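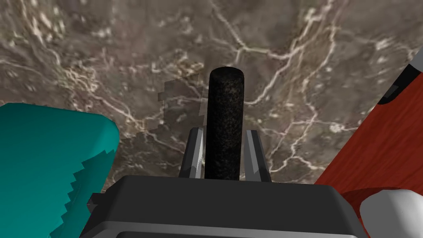

Halisgate, November 11, 2019

Okay, notes for the grasping unit, the part where I tell you how my own controller failed. Bring these to lab.

In July, Hiyori Kobori and I were running a pick task in Geser, our simulator: close on an upright black rod, lift, set it down somewhere else. We had 38 failed lifts out of 90, and I blamed friction for two days (I was so sure!). I made the rod grippier and grippier and the number hardly moved.

Hiyori finally read the log. My code sent the close command and then waited a fixed time before lifting - it never checked the fingers. Whenever the simulator ran slow, the arm went up with gaps still showing on both sides of the rod. Look at the strips of marble between rod and fingers and ask yourself whether you'd lift yet. My code would have.

The part that bothers me more is that the run reported "grasp OK" every time. That flag meant "command sent" and I had read it as "object held." On a real arm that's how you drop something on a person's foot.

For lab, open the Hemach controller and find where the flag gets set. Change it so it needs finger position and contact on both sides, plus a timeout that stops the arm. Then slow the simulator down on purpose and run it again - save your logs, I want to see the ugly ones too.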